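How to run your first mesh convergence check on a small bracket

6 min read

If you've just started using simulation software, you've probably had that lovely moment where the coloured stress plot pops up and you feel like a proper engineer. I remember mine well! Then a colleague asked how I knew the number was any good, and I went quiet for a bit. A mesh convergence check is the usual answer to that question, and it's much less bother than it sounds, so put the kettle on and we'll go through one together.

I'm using Mollel for the meshing and solving, because it's what we have at work in Siltdale, but the steps are much the same in any package (the menus will just have different names). You'll need a part you know fairly well. Mine is a little L-shaped aluminium bracket, bolted at the back and carrying a downward load of 100 newtons on the shelf.

Start by tidying up the geometry. Take out engraved lettering, tiny cosmetic chamfers and any holes that don't carry load, but please leave the fillet at the inside corner alone. If you remove it you'll have a perfectly sharp corner, and the stress there will keep climbing for as long as you keep refining, which has ruined many a pleasant afternoon.

Next, set up your supports and your load and then don't touch them again. Save this as your base model. Every run in the study gets copied from it, so that the mesh is the only thing that changes from one to the next.

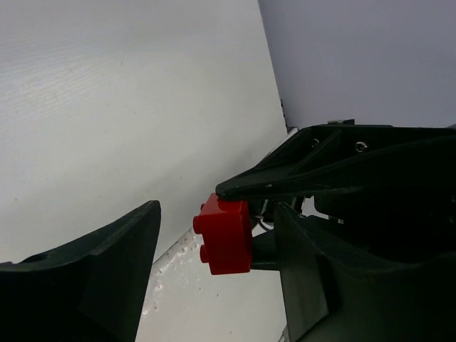 Now choose what you're going to watch. I like to follow two results, the tip deflection and the peak von Mises stress in the fillet. Deflection settles down early and will make you feel very clever, while stress takes its time, so do keep an eye on both.

For the first run, let the mesher pick its own size. On my bracket that gave 1030 elements, which solved before I'd reached for my mug. Write down the element size and both results. A plain spreadsheet is fine, and I'd add a column for notes too, as you will forget which run had the odd warning in it.

For the second run, halve the element size around the fillet and leave the coarser mesh out on the flat faces. In Mollel that's under Local Controls, then Face Sizing. Pick the fillet face and the two faces it touches, or you'll get an ugly jump in size right where you're looking. Solve it and fill in your next row.

My stress went up by 14 per cent between those first two runs, so clearly the first mesh wasn't up to the job. Halve it again, and keep going until the change from one run to the next drops under 3 per cent. That's the cut-off we use for everyday brackets and covers, though a fatigue job may well call for something tighter, so check what your own group expects.

Once you're there, plot stress against element count and save the graph with your report. If the curve hasn't flattened, have a look at your supports before you blame the mesher. A fixed edge right beside the fillet is a common culprit, and moving the support back to the bolt area usually sorts it out.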